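Laundry > Folding > T-shirts

Search tips and how-tos Go

Kitchen Closet Laundry Workshop Garden

Folding T-shirts so the drawer still shuts

I put off learning to fold T-shirts for years. I'd do the sleeves-in, half, half again thing my mother did, stack them up, and by the second morning somebody had pulled one from the bottom and the whole pile was a heap again. Then in January I moved into a place with one skinny dresser (a Lumham, secondhand, sticky bottom drawer) and I had to get serious about it!

First thing, give yourself a real surface. I used to fold on the bed and the shirt just sinks into the comforter, so you never get a straight edge. A table is so much better, even a small one, as long as you can lay a whole shirt out without the sleeves dropping off the side.

Next, get the shirt flat before you fold anything. I take it by the shoulders, give it one good snap, and lay it down front side up. Then I smooth from the middle out with both palms, down to the bottom hem, and tug the side seams a little if they've twisted. Cheap tees twist like crazy in the dryer. If the collar is bunched under, fix it now, you won't want to later.

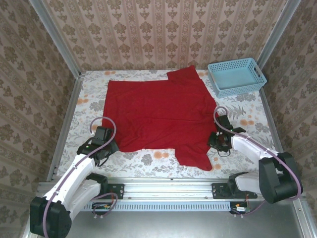 Knits hold onto creases more than you'd think, and the ones across the belly are the worst. If smoothing doesn't get them out, I mist the spot with plain water, run my hand over it and go put the coffee on. By the time I'm back it's usually relaxed enough. I do let it dry all the way before it goes in a drawer, though.

Now the fold. Bring one side in to the middle, sleeve and all, then flip the sleeve back so it lies along the edge. Same on the other side. You want a long rectangle that's close to the width of your drawer row. Fold the bottom up to just short of the collar, then fold that in thirds. It should stand up on its own. If it flops, your thirds are too loose, so open the last fold and press harder.

I file them standing up, 14 to a row, darks at the back. My sister uses a Gindeo folding board and loves it, but I found I spent more time lining the shirt up on the board than folding it. Try one if you've got a big family's worth to do.

One more thing, keep a basket within reach while you fold. Plastic is good, the kind with holes in the sides, and mine only gets finished shirts. The odd socks have to live somewhere else!

Sweatshirts are a different animal and I still hang mine.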